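4. 테이블 위에 남는 것들: 케이블, 어댑터, 그리고 자리 잡은 물건

4.1 무엇을 물건 하나로 칠 것인가

이 절을 쓰면서 제일 오래 붙들고 있었던 건 통계도 모형도 아니고 케이블이었다. 3절에서 밝힌 대로 나는 Gerum 건물의 공용 회의 테이블 22개를 돌면서 상판 위에 놓인 물건을 기록했고, 그렇게 모은 관찰 기록이 806건이다. 컵이나 공책은 쉽다. 컵은 하나면 하나고, 공책 위에 펜이 얹혀 있으면 공책 하나에 펜 하나로 적으면 된다. 그런데 케이블은 처음 며칠 동안 나를 정말 괴롭혔다! 둥글게 말려 있는 뭉치를 앞에 두고 이게 한 줄인지 두 줄이 얽힌 건지 눈으로 따라가다 보면, 어느새 고개를 테이블에 거의 붙이고 있는 나를 발견하게 된다. 회의하러 들어온 분들이 문 앞에서 멈칫하신 적도 있다(죄송합니다).

결국 Baluyot 분류표를 조금 고쳐 쓰기로 했다. 원래 분류표는 사무용 책상을 대상으로 만든 것이라 상판 위의 물건을 '작업물', '도구', '개인 물품', '설비'로 나눈다. 개인 책상에서는 꽤 잘 맞는데, 공용 테이블로 옮겨 오면 바로 삐걱거린다. 스마트폰을 예로 들어 보자. 누군가의 주머니에서 나왔으니 개인 물품 같지만, 회의 중에 녹음기로 쓰이고 있으면 도구에 가깝다. 벽에서 뻗어 나온 전원 케이블은 설비일까, 아니면 노트북 주인이 가져온 물품일까? 보는 것만으로는 알 수 없는 경우가 많았고, 나는 주인을 추측하는 항목을 통째로 빼 버렸다. 아깝긴 했지만 지금 생각해도 잘한 결정이다.

그래서 이 논문에서 쓰는 단위는 두 가지다. 하나는 '개체'로, 손으로 들었을 때 따로 들릴 것 같은 물건 하나를 말한다. 다른 하나는 '덩어리'인데, 서로 얽히거나 겹쳐 있어서 하나를 들면 옆의 것이 따라올 것 같은 묶음이다. 케이블 뭉치와 거기에 붙은 어댑터가 전형적인 덩어리다. 덩어리는 안에 몇 가닥이 있든 하나로 적고, 그 대신 차지하는 넓이를 따로 기록했다. 이렇게 바꾸고 나니 기록 시간이 확 줄었고, 무엇보다 내 목이 편해졌다. 전체 기록에서 개체와 덩어리를 합하면 1,823개다.

물론 '들릴 것 같은'이라는 기준이 좀 헐렁하다는 지적은 받을 만하다. 예비 심사 때도 바로 그 질문이 나왔다. 나는 물건을 건드리지 않는다는 원칙을 세웠기 때문에 들어 볼 수가 없었고, 그러니 판단은 눈에 기댈 수밖에 없다. 종이 카드 한 장이 케이블 끝에 살짝 닿아 있으면 나는 따로 적었다. 케이블 아래에 깔려 있으면 덩어리에 넣었다. 애매하면 따로. 이 세 문장이 내 기록장 맨 앞 장에 붙어 있었고, 10월 내내 하루에도 몇 번씩 다시 읽었다.

4.2 가장자리에서 시작해서 가운데로

기록을 시작하기 전의 내 예상은 단순했다. 사람은 앉은 자리 앞에 물건을 놓으니까 물건은 가장자리에 몰리고 가운데는 비어 있겠지, 하는 것이었다. 컵과 공책은 정말 그랬다. 앉은 사람의 팔이 편하게 닿는 범위를 거의 벗어나지 않는다. 그런데 전선이 달린 물건이 하나라도 올라오면 이야기가 달라진다. 전원은 대개 상판 가운데의 배선구나 바닥 콘센트에 있고, 사람은 가장자리에 있으니, 그 사이가 전부 케이블의 길이 된다. 길이가 남으면 남는 만큼이 상판 위에 고인다. 나는 기록장에 이걸 '고임'이라고 적었는데, 더 학술적인 말을 찾다가 포기하고 그냥 쓰기로 했다.

고임은 타원형 테이블에서 특히 재미있는 모양이 된다. 네모난 테이블은 모서리가 있어서, 쓰지 않는 케이블을 모서리 쪽으로 밀어 두는 일이 흔하다. 타원형에는 밀어 둘 구석이 없다. 가장자리 어디를 보아도 누군가의 자리가 될 수 있는 곳이고, 그래서인지 케이블이 상판 안쪽으로 넓게 퍼진 채 그대로 있는 경우가 많았다. 그림 1에 실은 테이블도 타원형이다. 밝은 주황빛이 도는 나무 상판의 왼쪽 절반에 검은 케이블이 둥글게 말리고 얽혀서 넓게 퍼져 있고, 화면이 켜진 작은 전자 장치가 그 가운데에 들어앉아 있다. 어댑터도 케이블 사이에 끼어 있다. 내 방식으로 적으면 여기까지가 덩어리 하나다. 반면 화면을 위로 하고 놓인 스마트폰은 개체로 적는다.

이 덩어리에서 내가 눈여겨본 건 넓이였다. 물건 자체는 작은데 선이 차지하는 자리가 훨씬 크다. 공책이었다면 세 권은 넉넉히 펼칠 만한 곳인데, 거기에 누가 공책을 펼치려면 먼저 선을 걷어야 한다. 상판을 '쓰고 있는 자리'와 '빈자리'로만 나누면 이런 데가 참 곤란하다. 선과 선 사이로 나무가 훤히 보이니 넓이로만 따지면 비어 있는 셈인데, 앉아서 뭘 하기에는 빈자리라고 부를 수가 없다. 그래서 나는 케이블의 바깥 테두리를 따라 선을 긋고 그 안을 전부 '막힌 자리'로 쳤다. 과하게 잡은 값이라는 건 인정한다. 하지만 설문에서 "여기 앉아서 쓰시겠어요?"라고 물었을 때 사람들이 손으로 그려 준 경계가 내 선과 꽤 비슷해서 마음이 놓였다.

설문 이야기가 나왔으니 조금만 더 하자면, 응답지는 모두 200장을 받았다. 자유 기술란에 케이블 이야기가 그렇게 많을 줄은 몰랐다. 의자나 조명에 대한 불만이 주를 이룰 거라고 생각하고 문항까지 그쪽으로 짜 두었는데, 정작 의자 문항은 다들 무난하게 넘어가고 자유 기술란에 "남의 선을 옮겨도 되는지 모르겠다", "뽑았다가 뭐가 꺼질까 봐 그냥 옆에 앉는다" 같은 말이 줄줄이 적혀 있었다. 나도 똑같다. 켜져 있는 장치에 연결된 것처럼 보이는 선은 못 건드린다. 화면에 불이 들어와 있으면 더더욱 그렇다.

4.3 배선구는 어디에 있나

Gerum 건물의 회의 테이블은 대부분 Stikley 제품이고, 상판에 배선구가 나 있는 모델과 없는 모델이 섞여 있다. 배선구가 있으면 케이블이 덜 고일 거라는 게 내 두 번째 예상이었는데, 이쪽은 결과가 좀 미지근하다. 배선구 바로 옆자리에서는 고임이 줄었다. 그런데 한두 자리만 떨어져도 차이가 흐려진다. 배선구까지 선을 끌고 가는 것 자체가 일이기 때문일 것이다. 그림 1의 테이블에도 배선구로 보이는 작고 어두운 직사각형 구멍이 상판 가운데에서 오른쪽으로 치우친 곳에 있고, 케이블 뭉치는 왼쪽에 있다. 이런 배치를 다른 테이블에서도 여러 번 만났다.

구멍의 위치가 사용자 동선과 맞지 않는다는 얘기는 선행 연구에서도 가끔 나온다. 다만 대부분은 노트북 한 대와 충전기 하나를 상정하고 있어서, 내가 본 테이블들하고는 사정이 좀 다르다. 우리 건물은 시제품을 만지는 팀이 많아서 회의 테이블이 수시로 작업대가 된다. 회의가 끝나고 나서 작업을 시작하는 게 아니라 회의 중에 슬그머니 작업대로 넘어가는 식이다. 손에 공구를 든 사람 옆에서 다른 사람이 일정을 이야기하고 있고, 그 옆에 음료 컵이 있다. 나는 처음에 이걸 '회의'와 '작업'으로 나눠 적으려다가 첫 주에 그만두었다. 나눌 수가 없었다!

작업대로 쓰이는 테이블에는 회의 테이블에 어울리지 않을 법한 물건도 올라온다. 스프레이 병처럼 생긴 것, 길쭉한 검은 막대, 흰 종이 카드 같은 것들이다. 용도를 알 수 없는 물건은 색과 대강의 모양만 적었다. 분류표에 '모름' 칸을 만들어 두길 정말 잘했다고 생각한다. 처음에는 '모름'이 많으면 연구가 허술해 보일까 봐 어떻게든 이름을 붙이려고 애썼는데, 나중에 기록을 다시 훑어보니 억지로 붙인 이름들이 제일 많이 틀려 있었다. 검은 사각형 물건을 보조 배터리라고 적었다가 다음 날 물어보니 자석 받침이었던 적도 있다.

4.4 상판에 남는 자국

계획에는 없었는데 뒤늦게 추가한 항목이 상판 자국이다. 긁힘, 컵 자국, 테이프 흔적, 그리고 펜 자국. 물건은 치우면 없어지지만 자국은 남으니까, 이 자리가 그동안 어떻게 쓰였는지를 짐작하는 데 도움이 될 것 같았다. 그림 1의 테이블에서도 왼쪽 가장자리 가까이에 흐릿하고 어두운 펜 자국이 나무 표면에 휘갈겨져 있다. 누가 언제 무엇 때문에 그었는지는 알 길이 없다. 종이 밖으로 미끄러졌을 수도 있고, 위치를 표시해 둔 것일 수도 있다.

광택이 있는 상판은 자국을 기록하기가 의외로 까다롭다. 조명이 비치면 긁힌 자국이 사라졌다가 고개를 돌리면 다시 나타난다. 그래서 테이블마다 서로 다른 두 방향에서 보고, 한쪽에서라도 보이면 적었다. 무광 상판에서는 이런 수고가 필요 없는 대신 컵 자국이 잘 안 보인다. 두 종류를 나란히 비교하는 표를 만들고 싶은 마음은 굴뚝같았지만, 보이는 정도가 이렇게 다르니 비교 자체가 공정하지 않다고 보아 이번 논문에서는 뺐다. Trurari 프로젝트 쪽에서 비스듬한 조명을 써서 표면을 기록하는 방법을 시험하고 있다고 하니, 다음에는 그 절차를 빌려 보려고 한다.

한 가지는 조심스럽게 적어 둘 만하다. 자국이 많은 자리와 케이블이 고이는 자리가 겹치는 테이블이 꽤 있었다. 사람들이 늘 같은 쪽에 장비를 펼치기 때문이라고 읽고 싶지만, 창문 방향이나 출입문 위치처럼 내가 통제하지 못한 것들이 너무 많다. 특히 출입문은 의심스럽다. 문을 등지고 앉기 싫어하는 건 나만의 습관이 아닌 모양이라, 문에서 먼 쪽 자리가 먼저 차는 경향은 설문에서도 보였다.

그림 1. 타원형 회의 테이블의 상판 점유
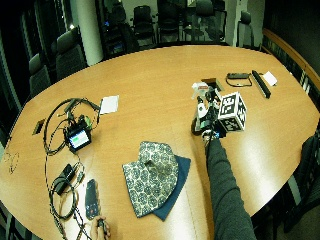

문 쪽 자리는 그래서 5절에서 따로 다룬다. 먼저 앉은 사람이 먼 쪽을 고르면 나중에 온 사람은 문 쪽에 앉게 되고, 전원까지의 거리도 그때 같이 정해진다. 자리 고르기와 케이블 길이를 한 모형에 넣어야 하는 이유를 나는 여기서 찾았다. 다만 문이 두 개인 회의실은 양쪽 다 '문 쪽'이 되어 버리는 탓에 분석에서 제외했고, 제외한 방의 관찰 기록은 부록에 그대로 실어 두었다.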